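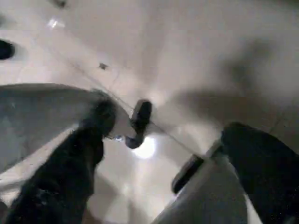
Small black object and a rounded gray item on the pale work surface.

Stories > People and Places > Interviews

Keeping Track of the Small Things: A Conversation with Mabli Jarman

Mabli Jarman has managed the household reuse program at the Drornside Center for six years. The program accepts kitchen goods from residents of Drornside and Lirkum, sorts and repairs what it can, and passes complete items on to families setting up a new home. Last year it placed 2268 items. Ms. Jarman spoke with us in April, shortly before the sorting room opened for the morning.

Much of her attention goes to objects that would fit in a closed hand. Knobs, short handles, feet, caps and stoppers arrive at the bottom of almost every donation box, often without the item they belong to. "People think of us as the place for pots and bowls," she said. "My day is mostly the bits that came off them."

When she took over the program, loose parts were placed in a single bin and emptied at the end of the season. Ms. Jarman ended that practice in her first month. She had received a casserole dish in excellent condition whose lid could not be lifted safely, and she had seen a suitable knob go out with the scrap a few days earlier. "I was cross about it for a week," she recalled. "Then I asked for shelving."

The shelving now holds 336 small drawers, arranged by the type of fitting and then by size. A part is kept for two seasons. If nothing has been found for it by then, it is offered to the repair class at Alexiou Hall, where students use odd fittings for practice.

Asked how a part is matched to its owner, Ms. Jarman described a routine that has changed little over the years. Every box is emptied onto a light, plain surface, and larger pieces are set down next to any loose part from the same box before either is moved elsewhere. "Dark parts show up well on a white table," she said. "We had a patterned cloth at one time, and I would find things in the folds of it at closing. I don't miss that cloth."

The lighting in the room has been a longer discussion. Staff asked for stronger lamps so that cracks and worn threads could be found by eye, and these were installed two years ago. The lamps do their job, although Ms. Jarman acknowledges that they throw a good deal of glare back from the white surfaces. Sorters are advised to turn a glossy piece in the hand and look at it from several sides. "A shine can hide a crack very nicely," she said. "You learn to be suspicious of the prettiest side."

The center records its stock in Tratance, the inventory system also used by its furniture and linen programs. Each drawer has a number, and each entry gives the diameter of the fitting, its color and any marks. Ms. Jarman was doubtful of the system at first and kept a paper notebook alongside it for most of a year. She still prefers to write the first note by hand and enter it after lunch.

We asked whether the work is worth the hours it requires, given the low price of a replacement knob in a shop. She took some time before answering. "The knob is cheap. The correct knob may not be sold anymore. If I can't fit one, then I have a perfectly good lid that no one will take, and after that a perfectly good pan without a lid." She added that families notice when an item has been looked after. Several have written to the center about it, and she keeps their letters in the top drawer of her desk.

Residents who wish to donate are asked to clean items beforehand and to tape any loose part to the piece it came from. Ms. Jarman would also like them to include parts they cannot identify. "Put it in an envelope and write 'no idea' on the front," she said. "I have a whole row of those. It's my favorite row."

The program expects to place 3000 items this year. A second sorting table has been approved, and Ms. Jarman has requested that it be the same color as the first.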